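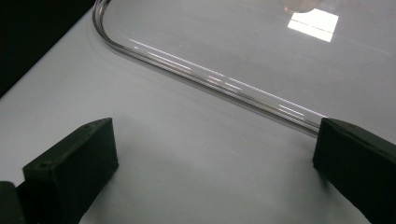 Sunday, March 31, 2019
Seedling bench, batch 2

Very happy with this lot! The Utwood tomatoes have come up so much better than the February sowing that I went back and checked I'd written the mix down properly. I had: two parts coir, one part fine compost, a handful of perlite, all through the small sieve.

Sowed 139 cells altogether, mostly Utwood, with the last row given over to the Llorente peppers. The peppers are slow as ever but there are little green hooks showing in the back corner, and the colour is lovely, none of that yellowing we had last time. More than 600 mL of water went in from underneath at the start and I haven't topped up yet. The surface still looks dark.

Things to try next:
- Semix seed blend in half the cells, our own mix in the other half, same seed, same day
- drop the heat mat a notch at night
- cover comes off sooner (the February ones got leggy, I left it on far too long)

Weighed the dry coir block before soaking, 745 g, and it took up a surprising amount. Wet weight with the bucket was 3760 g. Forgot to weigh the bucket. Will do it when it's empty and pencil the number in here. 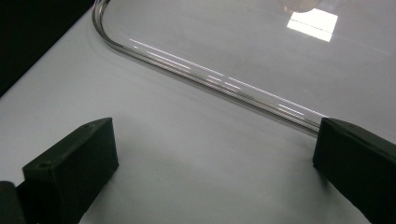

Clear plastic with a rounded rim, on the white table.

Hano labels are holding their ink beautifully, by the way, even the ones that got soaked. Please use those and leave the paper ones in the drawer. Peppers get pricked out at the second pair of leaves, tomatoes a bit before if the roots are poking through.

Seedling bench notebook | Questions: leave a note in the bench tray | Back to top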